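Folding and storing cloths and shirts: what works in my house

By Elīna Ots

I do the laundry for five people in a house in Prurnusthorpe, and in December, when nothing dries outside, I sometimes have 70 pieces waiting in the baskets at one time. My mother taught me to iron everything. I do not iron everything. If you fold well and you fold soon, most cotton things need no iron, and I will write down how I do it. Some of my words for the folds are translated from my own language, so please forgive me if you know them under other names.

Before you start

Clear a big surface. A bed is possible but it is too soft, and your back will complain because you bend so low. I prefer a table that reaches my hip. Wipe it first and let it dry completely, because crumbs and coffee rings go straight into light fabrics.

Sort into heaps by kind and not by person. All the cloths, then all the shirts, then the socks. Your hands remember the movement and you go faster. Sorting by person comes at the end, when the things are already folded and it takes two minutes.

Do not leave the dryer full overnight. If you cannot fold in the evening, at least take the shirts out and lay them flat over the back of a chair.

Cloths, napkins and dusters

Thin cloths get pulled out of shape in the wash. One side becomes longer, and then the corners never meet when you fold. The cure is to pull the cloth on the diagonal while it is still a little damp. Take one corner, let somebody else take the opposite one, and pull slowly until the cloth is tight between you. Hold it while you count to five. Then change to the other two corners and do the same.
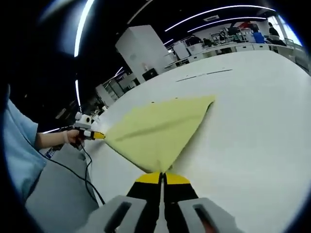
Pull evenly and don't jerk. Old cloths can tear near the hem, and loosely woven ones will become kites if you pull only in one direction. When I am alone I put a heavy book on one corner and pull from the opposite side, but with two people it is better and much quicker. Children from six years or so like this job.

After the pulling, lay the cloth down and smooth it with the flat of your hand from the middle to the edges. Fold in half, edge to edge, and run your palm along the fold. Fold in half again. For the kitchen drawer I fold one time more, into a long narrow shape, and stand the cloths up in a row like letters in a box. You see every color and you can take one without disturbing the others.

While the cloth is open on the table, look at it against the light. Small spots are easy to miss when it is hanging. For grease I use dish soap, one drop, rubbed in with a fingertip and left for 21 minutes (my kitchen timer sticks at 20, so it became 21). Then it goes back in the next wash. Never put it in the dryer with the spot still there, the heat will keep it forever.

Light yellow and other pale cloths I wash apart from the dark ones for the first three times. After this they can go together in cool water.

When a cloth is too thin for the kitchen, cut it in four and keep the pieces for shoes and bicycle chains. I have a jar for these under the sink.

Shirts with long sleeves

Long sleeves are the reason that many people give up and push everything in the drawer. The trouble usually begins because they start folding before the shirt is flat. Put the shirt on the table and open both sleeves out to the sides as far as they go. Only then work on the body, which will be bunched up from the machine. Take the hem with two hands, lift it a little, and let it fall so that air goes under. Pull down gently from the shoulders. Do not press the wrinkles with your hand before the air has gone out, or you will only make them sharper.

Check also these things:

The cuffs. Turn them the right way out and pull them square. A rolled cuff makes a lump in the whole pile.

The collar. Ribbed collars become wavy if you hang the shirt wet by the shoulders. Close the collar together with your fingers and stroke it toward the neck.

Prints. If there is a print on the chest, fold so it stays on the outside and is not creased in the middle. Two prints lying face to face in a warm cupboard can stick.

Different colors in one shirt. When the sleeves are darker than the body, wash it inside out in cool water with a color catcher sheet, and do not leave it lying wet in a heap. The dark sleeve resting on the light part is exactly how you get a stain. I lost one of my son's favorites that way on a Tuesday when the phone rang.
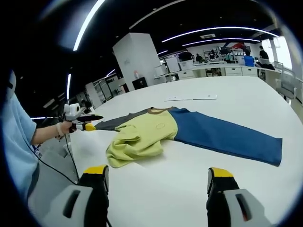 The fold itself

1. Turn the shirt face down, with the sleeves still open.

2. Fold one side in toward the middle of the back, about a hand's width from the neck. The sleeve now crosses over to the far side.

3. Bend the sleeve down at the shoulder so it lies along the body. It should not stick out past the edge. If it is very long, turn up the cuff end.

4. Do the same with the other side. You have now a long rectangle.

5. Fold the hem up to the middle and then once again to the collar. For a drawer where things stand upright, fold in three parts instead.

6. Turn it over and give it one stroke with the hand.

It feels slow with the first ten shirts. Later you will not think about it.

Putting away

Heavy things at the bottom, cloths on top. I leave a space of two fingers at the side of each drawer, otherwise the last shirt has to be forced in and all the work is for nothing. If the pile falls over, the shirts are folded too narrow for their height.

Shelf paper is worth buying if your cupboard is old wood, because raw wood can give yellow marks on white cotton. Unprinted paper is best. Change it when it begins to smell of dust.

Cotton that will not be used until summer must be fully dry. Put it near a radiator for one hour after folding, even when it feels dry already, and then in the box with the lid not quite closed for the first night.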